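Can a robot tidy up yet? How to test the claim yourself

Every April somebody tells me the home robot is nearly ready. Lingyun Cao at Padamley sent me a simulated tidying job and said I could judge for myself. I remain unconvinced, but the method is sound and you can copy it.

Step 1. Pick one dull chore

Forget "clean the kitchen". Choose something a toddler manages, such as getting a small part out of a box. A simulator will do for a start, as long as you remember that it is one.

Step 2. Set up two views

You want a close one of the fingers and a wide one of the whole arm. The wide view flatters the machine -- everything looks purposeful from across the room. The close view is where you judge the grip.
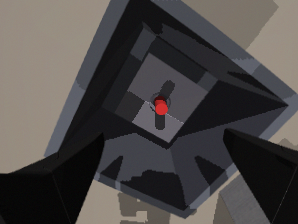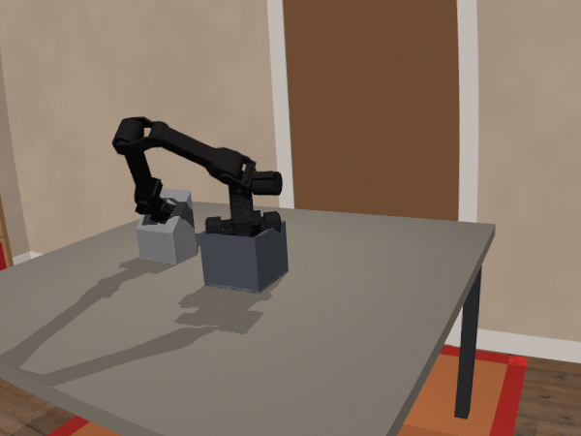 Step 3. Write down what counts as done

Do this before you run anything. Mine says the peg must be held, lifted clear of the walls and put down where I asked. Touching it scores nothing.

Step 4. Run it far too many times

I ran 4000 attempts and 2734 passed. Olthorpe would put that in a brochure. I would not let it near my cutlery drawer.

Step 5. Change something small

Move the box a little, or turn it, and run the lot again. My passes dropped to 1691. If yours hold up, try it on a real arm with a real box, and keep your dustpan handy.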